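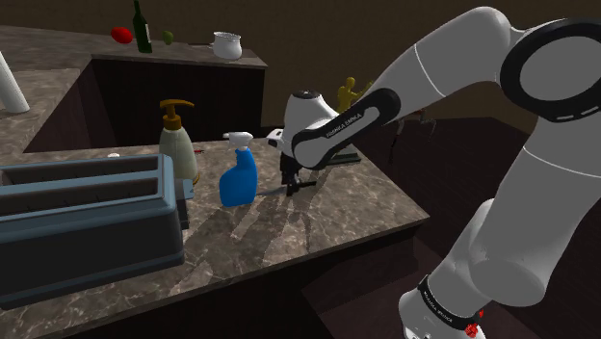
Istuleck kitchen pack, worth 100 a month?

meltham14
The trial is free for 12 days, then you pay for simulated worktop layouts. Marble, toaster, spray bottle, very nice. I want to know if anything trained on it works on a real arm.

Ellis
It does for us. Wrist clearance over the bottles is what we needed.

meltham14
Clearance, fine — but contact? Their page gives no grip figures at all.
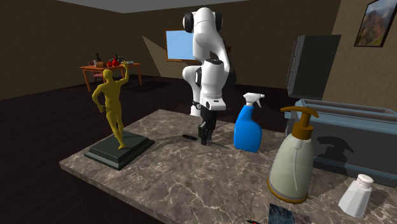
Graciela Valdebenito
I disagree with both of you. Ask for the contact settings before paying. Support sent me theirs in September.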